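4.2 What the mat does to a pile of blocks

I should say up front that I came to this part of the study thinking the blocks would be the interesting bit and the mat would be the thing underneath them. I had that the wrong way round! By the second Tuesday I was spending most of my time looking at where on the mat the cubes ended up, and hardly any on which colour they were.

The sorting task itself is as plain as we could make it. You get a handful of small wooden cubes, mixed colours, scattered on a brown mat on a white table, and you tidy them up. We never told people what "tidy" meant. Some of our sorters (we had 14 of them, all staff or students at the Senero building) went straight for colour, all the reds together, all the blues together, and only then worried about lines. Others made one long row and shuffled the colours about inside it afterwards. A couple did neither and built a little wall, which we kept in the data because a wall is a perfectly good way of tidying blocks if you ask me.

Hauke Gerlach coded the layouts with me through July, and between us we went through 529 of them. Nine had to go because the cubes had been swept off the table before the layout was logged, so everything from here on is based on the remaining 520. We each coded the whole lot separately, then sat down with a pot of coffee and argued over the ones we'd marked differently. Most of the arguments were over whether two cubes that nearly touch are a pair. We settled on a gap of up to half a cube's width, measured face to face, and stuck with it even where it gave answers I didn't much like.

The edge of the mat mattered more than I'd guessed. It's only a change from brown to white, there's no lip or anything to stop a block sliding over, but people treated it like the side of a tray. Cubes that started near the edge tended to be moved first, and they were nearly always moved inwards. Nyamweya's older work on table settings found something similar with cloths, and the Skustov set (which has no mat at all, just a bare bench) shows much looser groups with no obvious middle. I'd love to run the two side by side with the same blocks, but we haven't had the chance yet.

Then there's the matter of angle. A cube dropped on a mat hardly ever lands square to it, and it looks untidy for that reason alone, even when it's in the right place. Several people went back at the end just to straighten things up, one fingertip on each corner, and a few of them told us this was the best part. We hadn't planned to score it, so we added a simple yes or no for "squared up" and recoded the early layouts to match. Figure 3 gives a fair idea of how mixed a layout can be on this score, with tilted blue cubes sharing the mat with a red one that sits quite squarely near the top.
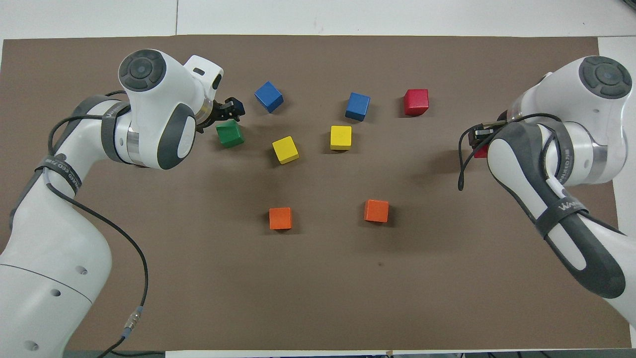

Figure 3. Unsorted layout on the brown mat: nine small wooden cubes in five colours.

For the comparison in 4.3 we use the colour groups and the squared-up score together, and leave row length out of it. Row length sounded useful when we wrote the plan, but it mostly told us how far along the table people could comfortably reach, and we'd already got that from the Stivard chair heights. The wall builders are reported on their own in Table 2, as their layouts don't have a row length in any sense I could defend.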